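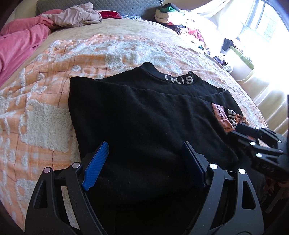
*Figure 1. Folding task, bedroom setting: folded black garment on the bedspread, hand-held gripper over its lower part, second gripper at the orange label.*

**Progress report: good practice rules for hand-held gripper recording in homes**
To: Magdalini Panagiotou, Mandovent
From: Savvas Tsolakis, Estasmont project
April 8, 2022

The period covered runs from November to the end of March. Work package 2 (written rules for operators) is complete in draft. Work package 3 (checking sessions against the rules) is under way and will run over by a few weeks.

**Rules**

The draft now has 17 rules, down from 24 in the version you saw. Most of the cuts were duplicates. The rules on lighting and camera exposure were merged after operators told us they could not tell which one applied near a window. The current wording says to record in normal daylight, leave curtains as the household has them, and note the window side on the session sheet.

Three rules changed in substance:

- Rule 4: Household items stay where they are unless they block the task. Piles of clothes on a bed are left alone.
- Rule 9: Both finger pads must be checked for lint before each garment. Fleece and chenille are named in the rule as the worst cases.
- Rule 12: Brand names and printed labels on clothing may stay in view. Names, addresses and school badges may not.

Rule 12 took the longest. Anastasia Bakalis wanted all lettering covered, and Vangelis Stamatopoulos pointed out that covering a label changes how the cloth folds. We settled on the wording above – Polyxeni Economou has checked it against the consent form and found no conflict.

**Checking**

We set out to check 307 sessions. So far 246 have been reviewed by two people each. The most common fault is a missing lint check on the session sheet. The second is starting a recording before both grippers have been opened and closed once, as Rule 6 requires. Sessions with either fault are marked and kept, but they do not count toward the total we deliver.

The remaining sessions are all from Grumville homes. The sheets from there came in on the old form and have to be copied over by hand before review.

**Problems**

The Teuber training day was moved twice and four operators are still working from the November draft. They have been sent the new rules and asked to sign for them. Two have done so.

**Next period**

- Finish the Grumville reviews
- Hold the Teuber training day
- Send you the final rules with the change list attached

Spending is within budget. We ask for your comments on Rule 12 before the final text is set.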